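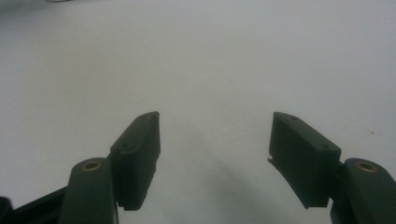 Right, the Flustau. We've finally pulled the old kitchenette out of her and I'm deep in benchtop decisions, so forgive the length of this! The orange laminate is gone (hooray), the sink is sitting on the lawn, and I've been carrying paint cards in and out of the van to see them in morning light. What I'm after is a plain white that leans a tiny bit grey, like the surface up top, which looks calm to me and won't glare when the sun comes in the hatch at brekkie. My other half wants cream. We're still talking, mostly.

Anyway, to the question from a couple of posts back:

> August 18, 2018
> Has anyone here towed out to Barnilura in the early spring? We're thinking of September and I'd like to know about the road past Ultley, whether the powered sites are worth the extra, and how cold it gets overnight. Ours is a little pop-top with no heater. Also is the bakery still going?

Yes, we went last year, 485 km door to door with 2 stops, and I'd do it again tomorrow. The road past Ultley is sealed all the way now except for a stretch near the creek, and if you take that slowly with your tyres let down a bit you'll be fine. Watch for wallabies at dusk - we had one sit in the middle of the lane and look thoroughly offended.

Powered sites: for a pop-top with no heater I'd say yes, pay up. They were $98 for the long weekend when we stayed, and we ran a little oil heater, the kettle and the phone chargers (not all at once, please). Bring your proper 15 amp lead, as the posts are a fair way back from the slabs on the river side.
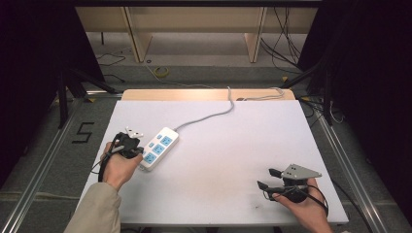

*White power strip with pale blue sockets, grey cord out the back.*

It was frosty 4 mornings in a row for us. Flannelette sheets, beanies in bed, and a doona each if you've got someone like mine who rolls. Days were glorious though, thongs and T-shirt by lunch.

The bakery is still going! Get there before ten or the curried egg pies are finished. The Sumampouw place across from it does a very decent coffee too, and they'll fill your thermos if you ask.

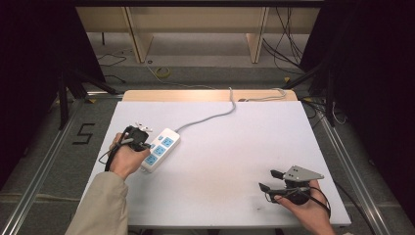

*Small white plug, prongs up. Strip on the left.*

If you're tossing up between the river side and the top row, the top row gets the sun first, and it's handier to the showers. Only grumble is the hill back from the amenities block with wet hair.

Happy to send our packing list to anyone who wants it. And votes on white versus cream are welcome, off-list if you're voting cream.

Cheers from the driveway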